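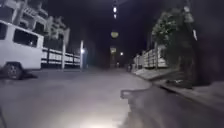
Street lighting on the Cudero road, after dark

Tralurside Residents Forum > Streets and parking

svenja_weidemann
17/03/2023

Good evening to all. I moved to Tralurside in June, and I walk home along the Cudero road when my late shift is over. I would like to ask the people who live here longer: are you satisfied with the light on this street?

I mean the part beside the terraced white building with the long white fence, where a van is parked on the left. The small lamp on the post is lit, but after the fence it becomes very dark, and I cannot judge the ground in front of my feet. There is no sidewalk that I would call comfortable, so I walk on the road.

I wrote to the building office at number 288 and received a polite answer that the lamps at the fence are "decorative and sufficient." I do not agree with the second word. Is it the building who is responsible, or the town?

Kleinschmidt
Re: Street lighting on the Cudero road

Welcome to the forum, Svenja. The posts along the fence belong to the building. Everything over the road belongs to the town, so you have to write two letters.

My personal opinion, and I know that some will not like it: it is light enough. I have lived here for 23 years and I sleep with the window open on the street side. Each time somebody asks for more lamps, we who have bedrooms on the first floor pay the price. I would not like to have a football stadium under my balcony.

svenja_weidemann
Re: Street lighting on the Cudero road

Thank you for the explanation about the two owners, this I did not know. I understand also the bedrooms. But a lamp can be directed downward, and then it disturbs no one.

Near the van and the railing there is also the dark patch on the road toward the right curb. I do not know if it is damp or if the asphalt was repaired there. At walking speed at night I cannot tell a repair from a hole, and for this reason I always go around it.

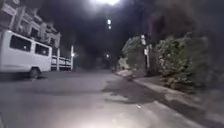
Cudero road at the end of the white fence, with the dark patch on the right

bike_and_bread
Re: Street lighting on the Cudero road

I think it is a repair, there was digging for the water pipe last year near there. By bicycle I feel a small edge, but it is not dangerous.

What bothers me much more is the van. I don't mean this van in particular, I mean that tall vehicles are allowed to stand directly at the fence. The lamps on the posts are not strong, and a van takes away half of what they give. If they would park farther down, we would need no new lamp and Mr. Kleinschmidt could keep his window open.

Kleinschmidt
Re: Street lighting on the Cudero road

Farther down is exactly where my wife parks – please leave her the place.

Seriously, the people with vans have to stand somewhere. They work early and they are quiet. I would be sorry if a question about lamps becomes a complaint against them.

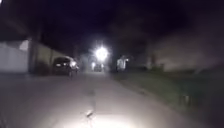

Margit Csonka

Good evening. I have followed your discussion and I would like to add the narrow lane with the beige wall, because I think we are looking at the wrong place.

On the lane the problem is the opposite one. There is a very strong streetlight far away at the end, and when I walk toward it my eyes get used to it and everything beside me becomes black. A dark car at the wall, like the hatchback in my picture, I notice only when I am already close. And on the ground there is often something small, a twig or some litter, which I would prefer to see before I step on it.

I asked for an offer from Skilimeo, who did the lamps in my sister's street. They propose low lamps on the wall, at a height of 80 centimeters, with a warm color. The wall has more than one owner, so it will take patience.

svenja_weidemann
Re: Street lighting on the Cudero road

Margit, I like the idea with the low lamps very much. Mr. Kleinschmidt, would this be acceptable also for you? The light would stay far under the balconies.

Kleinschmidt
Re: Street lighting on the Cudero road

Low and warm, yes. On the lane I have no objection. On the Cudero road I want first to see one lamp for up to 4 weeks before I sign anything.

bike_and_bread
Re: Street lighting on the Cudero road

I still say move the vans. But I will sign for the lane. Margit, can you bring the paper to the bakery, or should I come to you?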